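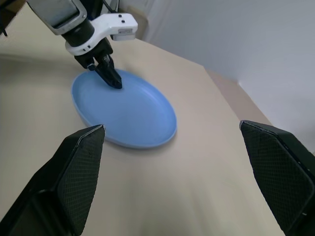 How do I re-zero the gripper on one arm of a two-arm cell after changing the finger pads?

Run the open and close reference on that gripper only, with the new pads seated and torqued, then save the closed position as zero. The arm joints keep their calibration as long as the gripper body stayed bolted to the flange.

Asker's details: The cell is a Sollora bench pair, two arms sharing one table, controller in the base cabinet. I replaced both pads on the right gripper in November when the crosshatch had worn smooth at the tips. Since the change the closed reading is 17 counts off and the controller throws a width warning on thin parts. The left gripper was not touched and still reads zero. The manual has a full-cell calibration procedure, but it takes most of a shift and clears the taught points for both arms. I have 3 programs with hand-taught points and would like to keep them.

Áine Ó Flaithearta
Do not run the full-cell procedure for a pad change. It rewrites the base-to-base transform between the arms, and you will then be reteaching every handover. The gripper reference is stored separately.

Sequence I use on the same model:

Park the other arm clear of the table and disable it at the pendant. Leave the shared stop circuit live.
Back the pad screws off, wipe the seat, refit the pads and tighten evenly from the root toward the tip. A flake of old adhesive behind the pad is enough to give an offset like yours.
Set closing force to the lowest step.
Open to the hard stop and wait for the count to settle.
Close with nothing between the fingers. Check by eye that the pads meet flat along their length. If they meet at the tip first, stop and go back to the screws.
Store closed as zero from the gripper service page. On mine the parameter is 1697 and it needs the service login.
Cycle power to the gripper, leaving the arm powered, and read the count again.

Repeat the close five times. If the reading moves between cycles, you have a loose pad or wear in the finger linkage, and storing a new zero will only hide it.

Restore the closing force before you run anything. Then test one taught program at reduced speed. The approach points should be unaffected. What can change is the width threshold used for the "part held" check, so look at that value in each program. If somebody trimmed it to suit the worn pads, it will now be wrong by whatever they trimmed.

Back up the controller first. The backup includes the taught points and goes to the USB port inside the cabinet door, not the one on the pendant.

Purnlow
had this on ours, just put a 17 count offset in the program and it was fine. never bothered with the zero

Áine Ó Flaithearta
An offset in the program works until the next pad change, and it has to be entered in every program that reads width. It also does nothing for the warning if that is raised by the controller, as described above.

Dandach
Agree with the sequence. Two additions. Check that the replacement pads are the same part as the old ones. Fothergill sells a thicker pad for the same seat and the screw holes line up, so it goes on without complaint. Measure one of each if you kept the old set.

Second, look at the cable where it leaves the gripper while the arm is parked. Ours was getting pinched at full wrist rotation and gave a drifting count that looked like a bad reference. I inspect it every 700 hours now, along with the pad screws. A new cable cured the drift and I did not have to reteach anything.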